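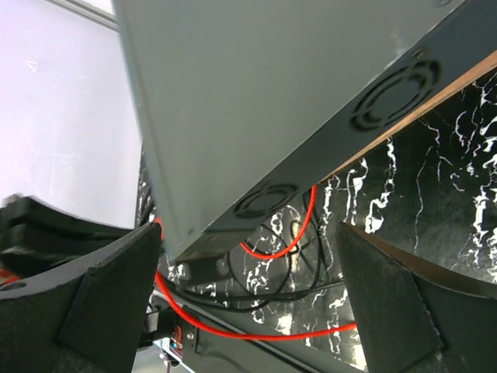 Metal Cases and Vents: Your Questions

Jornmont Workshop, Stoveck
Last updated July 1, 2025

We love a good metal case. Amplifiers, power supplies, old computers, bench testers, the heater controls out of somebody's greenhouse – if it has a painted steel box and a few slots for air, we're happy to talk about it all afternoon. These are the questions we get most often at the counter and by email.

Do the vents really need cleaning?

Yes, and it's such a satisfying job! Curved slots hold on to fluff far better than straight ones, especially where the thin bridges meet the solid middle, and you can have a case that looks spotless from across the room with a grey felt mat just behind the grille. Switch off, unplug, and give it 90 minutes before you start. Then use a soft, dry paintbrush (12 mm is a lovely size for this) and work outwards from the centre, following the curve of the slots. Hold the vacuum nozzle a little way off with your other hand to catch what comes loose.

Can I use a can of compressed air?

You can, in short bursts, but please not straight into a fan. Ask in the shop and we'll show you how we do it with the cover off. If your case is one that shouldn't be opened at home, and that includes anything with a mains supply inside, stick to the brush and vacuum on the outside.

How much space should I leave next to a vent?

Check the leaflet that came with the equipment first. If it's long gone, we leave at least a hand's width on every side that has a grille and more if we've got it. A case pushed against a wall with its vents facing the plaster is the thing we see most on home visits, and turning it round is free.

Is it all right to stand a heavy case on a marble-effect surface?

Yes, with something under it. Polished black surfaces with white veining look fantastic beneath grey metal, but they show every mark, and one gritty foot dragged sideways will leave a line you'll notice each time the lamp is on. Lift, don't slide. A plain wooden board with felt on the underside works beautifully and you can shift the whole lot about for cleaning. Just make sure the board isn't blocking anything underneath, as plenty of cases draw air in from below.

Which feet do you recommend?

Rubber, nearly always. We keep the Zadex screw-on sort in the drawer because they come in two heights and cope well with a bit of weight. Stick-on ones are fine for something small. Change all four together or the case will rock, and once you've noticed a rocking case you can't stop noticing it.

There's a pale scuff on the paint. Will it come off?

Quite possibly! Lots of pale marks are something rubbed on to the paint, with the paint itself still sound underneath. Try a barely damp cloth first, then a tiny drop of washing-up liquid, then dry it straight away. If it's still there, a soft pencil rubber is worth a go. Stop if colour starts showing on the rubber. We don't use cream cleaners on matt or satin finishes, they leave a shiny patch that's much harder to live with than the scuff was.

And the worn, bright edges?

Leave them, we say. Seams and corners catch every sleeve and every doorway, and a bit of bare metal along the fold is part of the story. If you see orange rust, rub it gently with fine wire wool, wipe away the dust and put on a very thin coat of clear lacquer. Cover the vents with masking tape before you start (and do remember to take it off again).

I've lost a case screw. Can I use any old one?

Please don't force one in. Thin sheet metal gives up its thread very quickly. Bring one of the survivors along and we'll match it from the Choi tins, which is what we call our collection of 16 tobacco tins full of odds and ends, sorted by thread and then by head. Brown, black, shiny, we've usually got something close. Screws are free, though a coin in the jar is always welcome.

Can I repaint the whole thing?

You can, and the results can be gorgeous. Take the insides out first, or have us do it. Build up thin coats, and look through the slots between each one to check they're not filling in. We held a painting session in February and almost 12 people brought a case along, so we'd like to run it again once we've found a room with better windows.

Do I need to book?

For a quick question, no. For anything that needs opening up, yes, and please bring the mains lead with you.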